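**Barkton Shared Kitchen, minutes of the January meeting**

Held in the back room, which was cold. The Yen Street members were late and brought cake, so the lateness is not minuted further.

**1. Minutes of the last meeting**

Approved, after the word "filthy" was changed to "used."

**2. The white board with the pink ring**

Discussion was longer than the board deserves. One side holds that it is a cutting board and belongs with the cutting boards. The other side points to the hole in the middle and asks what anyone plans to cut on it.
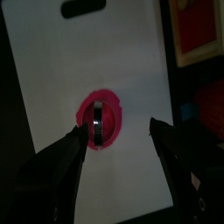 *Page last changed: 25 Jan 2022*

The edge of the pink was called "cheerful" by its supporters and "ragged" by everyone else. A motion to tidy it up failed for lack of anyone willing to do it. Agreed: the board stays, is kept upright, and is not to be used for onions. The metal ring stays with it.

**3. Utensils**

The Sastport kitchen keeps its utensils in a labeled drawer. Members who have visited reported this with some bitterness. We keep ours in a cup. A proposal to buy the Vutitz drawer insert for 108 dollars was heard politely and voted down, 8 to 2. The cup was declared adequate and costs nothing. 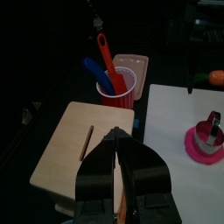
*Item 3: the red cup, with spatula and blue utensil, behind the wooden board.*

Sticks are to be put away and not left on the board. The tray may go on standing behind the cup until a shelf is found for it. The shelf has been on the agenda before.

**4. Any other business**

The order of 1000 paper napkins has arrived. We meant to order fewer. Members are asked to spill more.

Next meeting: same room, with a heater if Barkton can spare one.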